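Course Handout: Setting and Clearing in Institutional Dining Rooms
Unit 4 of the Certificate in Food Service Operations
Bondley School of Hospitality
Instructor of record: Ayman Kassab

4.1 Scope of the unit

This unit covers the work that takes place in a dining room before the first guest is seated and after the last guest has left. Students are expected to have completed Unit 3 (Receiving and Storage) and to have a current food handler's card on file with the department office. Kitchen production is treated in Units 6 and 7 and is mentioned here only where it affects the timing of the room.

The term "institutional dining room" refers to a room that serves a known population on a fixed schedule, such as a college hall, a hospital cafeteria or the staff restaurant of a large employer. The guests return day after day, the menu repeats on a cycle, and the number of covers can be forecast with some confidence. These conditions allow a degree of planning that a commercial restaurant seldom enjoys.

4.2 The cover

A cover is the space and equipment assigned to one guest. The word is also used for the guest, as in "a room of 118 covers." Students should be comfortable with both uses and should state which is meant in written work.

The plate is the fixed point of the cover. It is placed first, centered on the chair, and every other item is positioned in relation to it. Forks are placed to the left, knives and spoons to the right, with the cutting edge of the knife facing the plate. The water glass stands above the tip of the knife. Where a tray service is used, the same order applies within the limits of the tray.

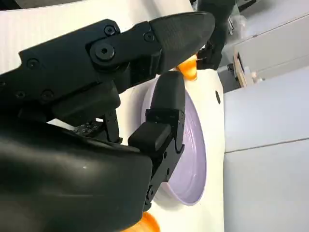 Figure 4.1. Close view, left side.

Plates are handled by the rim or from beneath. The thumb should not pass over the rim onto the eating surface. Glasses are handled by the base or stem, and flatware by the handle. An item that has been touched on its eating or drinking surface is returned to the dish room and replaced.

4.3 Estimating stock

The quantity of tableware held in circulation is known as par stock. It is expressed as a multiple of the number of covers served at the busiest meal. A room with rapid dishwashing may operate on a low multiple; a room that washes only at the end of service will need more. The Flundwood case study, distributed in class, describes a residential college that served 660 covers at its Friday lunch and held 3,562 pieces of china across all types. Students should read the case before the seminar and note how the stock was divided between plates, bowls and cups.

Breakage is recorded at the close of each meal. The record should show the type of item, the place where the loss occurred and the initials of the supervisor. Losses that are not recorded cannot be recovered through the replacement budget – a point on which the Flundwood managers were corrected by their own auditors.

4.4 Color in tableware

Many institutions now use colored ware alongside white. Color may identify a dining area, a diet or a meal period. In health care settings, a strong contrast between the plate, the food and the table can help guests with reduced vision. The reading by Marwan Twal (course packet, second section) reviews the practical limits of this approach, including the difficulty of matching replacements when a line is discontinued. 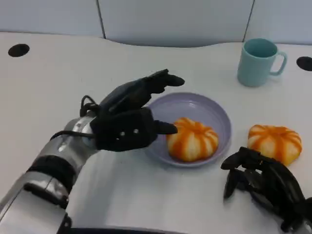
In a color-coded room, is it acceptable to substitute a plain white plate when the assigned color runs out?
It is acceptable for ordinary service, provided the supervisor has been informed. Where the color identifies a diet or an allergy, a white plate may not be used, and the meal is held until the correct plate is available.

4.5 Clearing

Clearing begins when all guests at a table have finished. Staff work from the guest's right where the layout allows and do not scrape or stack in front of seated guests. Soiled items are carried to the side station and sorted there by type. Tables are then wiped, sanitized and allowed to air-dry for the contact time stated on the product label.

The room is reset for the next meal period before staff are released. A complete reset should take no longer than 30 minutes.

4.6 Assignment

Prepare a one-page setting plan for either the Issa Room or the Isex Street cafeteria. Include a drawing of one cover, a par stock estimate and the method used to reach it. Plans are due at the start of the June seminar and may be submitted on paper or through the course site.

Bondley School of Hospitality | Contact the department office | Copyright Bondley School of Hospitality. All rights reserved. | Back to top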